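Subject: Re: [titley-packers] Packing small things on a bed, and which box
From: Cremilda Macedo
Date: 09/06/2022 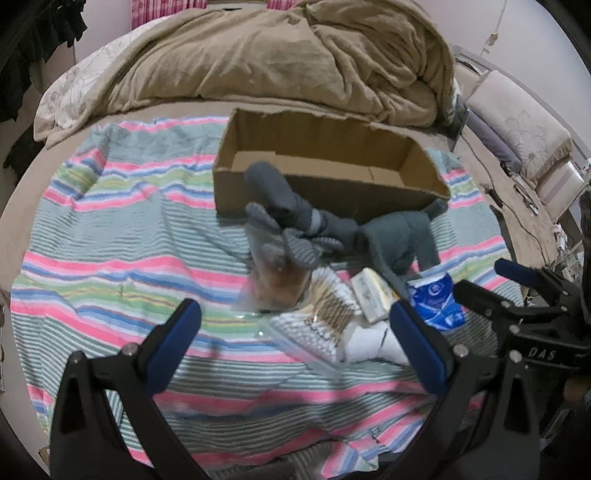

Guest room bed, open box at the back, cotton swabs in front.

Janaína Queiroz wrote:

> Hello everyone,
>
> I am clearing out the guest room and the hall closet before we hand
> over the apartment on Clekley Street. The furniture is settled. What I
> have left is the small stuff: bathroom things, socks and other soft
> things, open packages, bags inside bags. I have been putting it all in
> deep boxes and I can never find anything once it is in there. I had to
> empty a whole box last week to get at a nail file.
>
> Three questions. Do people sort by room or by kind? Is it worth using a
> shallow box, when it takes up as much floor as a deep one? And what do
> you do with things that come in a flimsy plastic container that won't
> stay shut?
>
> I also have the striped blanket from my aunt that I would like to keep
> clean, so if anyone has an opinion on using blankets as padding, please
> say.
>
> Janaína

Janaína,

I did our guest room this morning, so I can answer from that. The photo is from before anything went in the box.

I work on the bed when I can. My back doesn't like the floor, and the dining table is needed for meals until the last day. I put an old striped cloth over the middle of the bed first. The bedding under it is plain beige and shows every mark, and cardboard leaves dust and brown crumbs, especially along edges that have gone ragged like the ones on this box. When I am finished I take the cloth by the corners, carry it outside and shake it. It doesn't need to cover the whole bed, only the part you work on. It does wrinkle and slide around, and I have stopped straightening it.

On your first question, I sort by room until the last two or three boxes and by kind after that. By then there is so little left in each room that a box marked "guest room" would tell me nothing. The last boxes I mark by what is in them, on the short end, in thick marker. On the short end you can read it when the boxes are stacked in a hallway. On the top you can't.

On the shallow box, yes, I think it is worth the floor space for this kind of thing. Mine is long and has no lid. You can see everything in one layer, or at most two, and you can carry it on one forearm. I would not put books or jars in it. The seams on the bottom are where the flaps overlap, and I run tape along them on the outside before loading, even for light things. I lost the bottom out of a box in April on the stairs and I am not picking up hairpins from three landings again.

If you need boxes, the Trinivel storage place behind the bus depot sells used ones from a bin near the office. Ask for the long flat ones, since they keep them at the back. They close for lunch and don't post the hours. I bought mine there and the woman at the desk let me pick through the pile.

Order of loading, for what it is worth:

Soft things first, laid flat across the bottom. I start with whatever is longest and thickest, because it takes up the length of the box and everything else can be fitted around it. If it is too bulky to lie flat, put it along one long side and leave the other side for packages.

Small soft pieces go in next, in the corners. I don't fold them carefully. They will be in the box for a few days and they fill the gaps better if they are loose.

Bags with contents go on top of that, with the closed end up. I prefer clear bags for anything small. I know there was a long discussion here about paper bags and I don't want to start it again, but with a clear bag I can look in and see that it is the brown things and leave it alone.

Packages with hard edges go last, standing on their sides where they fit.

Now the flimsy containers. Cotton swabs are the worst of these. I buy the ones with tan sticks in the large size, and the clear plastic they come in is fine on a shelf and no good at all in a moving box. As soon as it tips, they fan out in every direction. What works for me is to gather them up with all the sticks running the same way, put a rubber band around the bunch, not tight, and put that in a zip bag with the air pressed out. The container can go along empty if you want it at the other end. I don't tape containers like that any more. The tape pulls the plastic out of shape and then it never closes again.

The same goes for toothpicks, skewers and anything else that is long, thin and sold in quantity.

About your aunt's blanket, I would not use it as padding. Pack it by itself in a clean bag and put it in the car with you. Use towels for padding, or the cloth you worked on once it has been shaken out. Mine goes over the top of the last box and gets tucked down the sides, which takes care of the missing lid. It has held well enough in a car. For a truck I would want a real lid or a second flat box turned upside down over it and taped.

Two things I would do differently. I would bring the box to the bed after laying things out. I put it down first, up toward the pillows, and then things got piled against the front of it and on each other, so I was sorting in a heap. And I would keep a trash bag hanging on the doorknob from the start. Every package I open produces another bit of plastic, and it all ends up mixed in with what I am keeping.

For anyone keeping the group tally, our whole apartment came to some 100 boxes, counting the small ones. I know the Queiroz household is aiming for fewer, and Janaína, I hope you manage it.

I have four more flat boxes that I won't need. They are folded and dry, in the entry of our building, and you can have them if you come by before the end of the week. Ring 216 and I will bring them down. If you want the tape gun too, I need it back by the weekend.

Cremilda

--
titley-packers mailing list
To leave the list, send a message with the word "leave" in the subject line.
Message 3793 in the archive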